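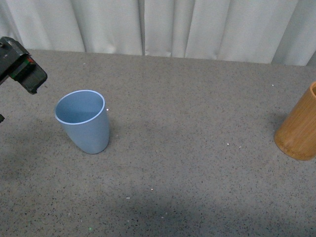 # 杯具使用与保养：常见问题

文档编号 1438　更新日期 2024-02-06

本页适用于 Skudeo 供应的两种无柄杯：Travlow 塑料杯（浅蓝色）与 Diltwood 木杯。玻璃杯、陶瓷杯及带柄款式另见各自的说明书。文中“杯口”指上沿一圈，“杯底”指与台面接触的部分，“杯壁”分内外两面。

## 一、型号与外观

### 两种杯子如何区分？

看颜色和杯型即可。Travlow 为锥形杯，口大底小，外壁为哑光浅蓝色，杯口一圈颜色更浅。Diltwood 为圆柱形，杯壁较厚，上下基本同宽，外壁可见沿高度方向的木纹。两种杯子均无把手，外壁不印文字和图案。型号标在外包装侧面的标签上，拆包后如需留存型号信息，请保留标签。

### 木杯之间颜色深浅不同，属于质量问题吗？

不属于。木纹的疏密、走向和底色因料而异，同一批次内从金黄到棕褐均在允许范围内。订购时不能指定色号。下列情况可以报修或更换：

- 杯壁有贯穿裂纹；
- 杯口有缺口或毛刺；
- 表面涂层成片脱落，露出底材；
- 杯底不平，放在平整台面上会晃动。

### 塑料杯外壁摸起来不够光亮，是否磨损？

Travlow 出厂即为哑光表面。判断磨损应看划痕，用指甲横向划过，能感到明显顿挫的为深划痕。外壁的浅划痕不影响使用。内壁出现深划痕的杯子应停用，划痕中容易残留污垢，常规清洗难以去除。

### 两种杯子的容量相同吗？

不同，以包装标签为准。因杯型一直一锥，目测液面高度不能用来比较容量。需要定量时请使用量杯，两种杯子的内壁都没有刻度线。

## 二、首次使用

### 新杯需要怎样处理？

Travlow：用中性洗涤剂清洗内外壁，流水冲净，控干。

Diltwood：用软布蘸温水擦洗内外壁，不加洗涤剂，冲净后立即用干布吸去表面水分，再放到通风处晾干。不要用开水烫杯，也不要长时间浸泡。

### 木杯有气味怎么办？

新木杯有轻微木料气味属正常现象。将杯子正放在通风处，杯口不加盖，静置 7 天。静置期间避开阳光直射。若气味刺鼻，或静置后没有减弱，请停止使用并联系供应方。不建议用醋、酒精或香精遮盖气味，这些物质会渗入木纹，之后更难处理。

### 塑料杯有气味怎么办？

按正常方法清洗后敞口放置即可。若盛过咖啡、果汁等有色有味饮品，可用小苏打溶液浸泡后冲净。浸泡时液面应高过原饮品的液面，否则内壁会留下一圈色差。

## 三、摆放与台面

### 杯子在台面上应当怎样放？

- 放在平整、清洁的台面上，杯口朝上，杯底完全接触台面；
- 与台面边缘留出余量，人员经常经过的一侧余量应更大；
- 两杯并排时留出取放空间，杯壁不要相互挤靠；
- 靠近窗帘或布帘时，杯子应放在帘子摆动时碰不到的位置。

锥形杯的底面比杯口小，受侧向碰撞时比直筒杯更容易倾倒，装满后尤其要注意。在同一台面上，建议把 Travlow 放在内侧。
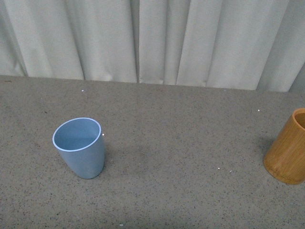

*图：Travlow 蓝色塑料杯（左）与 Diltwood 木杯（右）*

### 灰色颗粒纹台面上怎样检查碎屑？

颗粒纹会干扰目视检查，深色污物尤其不易发现。建议按以下顺序操作：

1. 移开台面上的杯子；
2. 用干布由里向外擦一遍，把碎屑收到台面前沿；
3. 换一块拧干的湿布，同方向再擦一遍；
4. 用手掌轻抚台面，确认没有颗粒感；
5. 用干布擦干后再放杯。

杯底与台面之间夹有硬颗粒时，拖动杯子会同时划伤两者。移动杯子应提起再放下，不要贴着台面推。

### 需要使用杯垫吗？

Travlow 盛常温饮品时可以不用。盛冰饮时外壁会结露，水沿杯壁流到杯底，应使用吸水杯垫。Diltwood 建议始终使用杯垫，重点在于隔开台面积水。木杯杯底长时间接触积水会发黑，这类变色一般无法通过清洗恢复。

### 杯垫用什么材料？

软木、硅藻土和棉布均可。硅胶垫不吸水，用在木杯下面时，垫面积水要随时擦掉。不要在木杯下垫印刷纸张，油墨遇潮会转印到杯底。

## 四、可盛装的内容

### 可以装热水吗？

Travlow 只用于冷饮和温饮，不要倒入沸水。Diltwood 可盛温饮，沸水应先在其他容器中降温。骤冷骤热会使木料内外层收缩不一致，是木杯开裂的常见原因之一。

### 可以放进微波炉或烤箱吗？

两种杯子都不可以。塑料杯受热会变形，木杯受热会失水开裂，局部还可能焦化。

### 可以放进冰箱吗？

Travlow 可放冷藏室，不可放冷冻室。Diltwood 不建议冷藏，冷藏室空气干燥，取出后表面又会结露，反复几次后涂层容易起皱。

### 可以装干物吗？

可以。两种杯子都可用作笔筒、牙签筒或茶匙筒。改作他用的杯子应在杯底贴标签，此后不再用于饮品。Diltwood 杯壁较厚，装长柄物品时比 Travlow 稳定。金属工具尖头朝下放置时，先在杯内垫一层软布或毛毡。

### 酒精饮料和酸性饮料呢？

低度酒和果汁可短时盛放，用后立即清洗。高度酒不要装入木杯，酒精会破坏表面涂层。柠檬水、醋饮等酸性较强的饮品不要在杯中过夜，两种材质均适用这一条。

## 五、清洗与干燥

### 日常清洗用什么工具？

软海绵或细纤维布。禁用钢丝球、粗糙百洁布、去污粉和含氯漂白剂。瓶刷可用于 Travlow，刷头顶端应有软包覆，避免金属丝头刮擦杯底。

| 项目 | Travlow 塑料杯 | Diltwood 木杯 |
|---|---|---|
| 中性洗涤剂 | 可用 | 仅在有油污时少量使用 |
| 浸泡 | 可以 | 不可以 |
| 洗碗机 | 仅上层，关闭热风烘干 | 不可以 |
| 沸水消毒 | 不可以 | 不可以 |
| 自然晾干 | 可以 | 可以，须避光 |

### 杯口要单独清洗吗？

要。杯口是唇部接触面，且内外壁的污渍常在此处交界。用海绵夹住杯口，转动杯身一圈，再换海绵的干净面重复一遍。木杯杯口涂层磨损最快，擦拭时不要用力压。

### 晾干时杯口朝上还是朝下？

洗后先倒扣在沥水架上，让积水流出。Travlow 可一直倒扣至干。Diltwood 沥水后应改为侧放或架空，让内壁通风。倒扣在实心台面上会把湿气封在杯内，木杯内壁容易发霉。 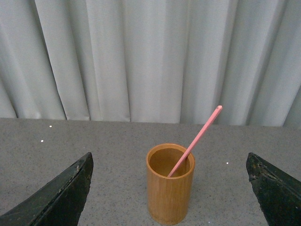

晾干的位置同样有要求。窗边可以用，但木杯要有窗帘遮挡直射光。暖气片、灶台和电器散热口附近不可以用。空调出风口正下方也应避开，单侧吹风会使杯壁一侧先干，严重时杯身变形，杯底不再平整。

### 怎样判断木杯已经干透？

看颜色和手感。潮湿处颜色偏深，干透后内壁颜色恢复均匀，手指按压没有凉感。杯底与内壁相接的转角干得最慢，应以此处为准。未干透的木杯不要收进封闭的柜子或盒子。

### 木杯内壁出现黑点怎么处理？

先用软布蘸温水擦拭。能擦掉的是表面污渍，按正常方法清洗、晾干后可继续使用。擦不掉的按霉斑处理，杯子停止盛装饮品。不要打磨内壁后继续使用，打磨会去掉涂层，木料直接吸水，霉变会更快。

### 塑料杯内壁发白是什么原因？

多为水垢。用稀释的柠檬酸溶液浸泡后冲净。若发白处有细密网状纹路，则属于材料老化，应更换。

## 六、收纳与搬运

### 可以叠放吗？

Travlow 可以同型叠放，每摞最多 5 只。叠放前必须完全干燥，否则杯间残水会使两杯吸住。Diltwood 为直筒厚壁，不能套叠，也不要杯口对杯底堆高。不要把木杯放进塑料杯里，塑料杯内壁会被杯底边缘划伤。

### 两只塑料杯卡住了怎么分开？

向内杯倒入冷水，把外杯下半部浸在温水中，稍候片刻后反向旋转拔出。不要撬杯口，也不要在台面上敲击。

### 收纳盒怎样选？

Avram 分格箱每箱 25 格，两种杯子通用，一格一只。装箱时杯口朝上，格内空隙用软纸填充。木杯所在的箱子放一包干燥剂，箱盖上的通风孔不要用胶带封住。Travlow 若叠放存放，可使用普通周转箱。

### 长期不用时多久检查一次？

每季检查一次，雨季适当增加。检查项目为气味、霉点、裂纹和杯底平整度。北方地区建议在 11 月供暖开始后加查一次木杯，室内湿度在这一时段下降较快，开裂多在此时出现。

## 七、更换与处置

### 什么情况下必须停用？

- 任何贯穿裂纹或渗漏；
- 杯口缺损，触摸有锐边；
- 木杯内壁涂层脱落或有擦不掉的黑点；
- 塑料杯变形、网状开裂或内壁有深划痕。

### 细小裂纹可以用胶修补吗？

用于饮品的杯子不可以。改作笔筒等用途的可以用木工胶修补，并在杯底标签上注明。

### 到货时发现破损怎样登记？

保留外包装和型号标签，拍摄破损处、杯底及标签，连同订单号提交给 Skudeo 售后。登记前不要清洗杯子，也不要自行打磨毛刺，处理过的破损无法判定成因。

### 停用的杯子怎样处理？

塑料杯洗净后按当地规定投入可回收物。木杯有表面涂层，不要作为燃料焚烧，也不要投入堆肥，按其他垃圾处理。当地另有分类规定的，以当地规定为准。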